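Minimum order for printed jars at Matent

Our laboratory in Fernbridge requires 196 printed ointment jars. Does Matent accept orders below 3,000 pieces?

Yuzhen Qin
Printed jars are subject to the full minimum. Plain jars are supplied in cartons of 30 – labels may be ordered separately. Please state the closure size in your inquiry.

Mirnden
We asked in December and were told no. Try Yu.

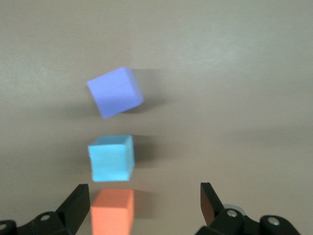
Category: Packaging and Containers
Answers are provided by members and do not constitute a quotation. This question is closed to further replies.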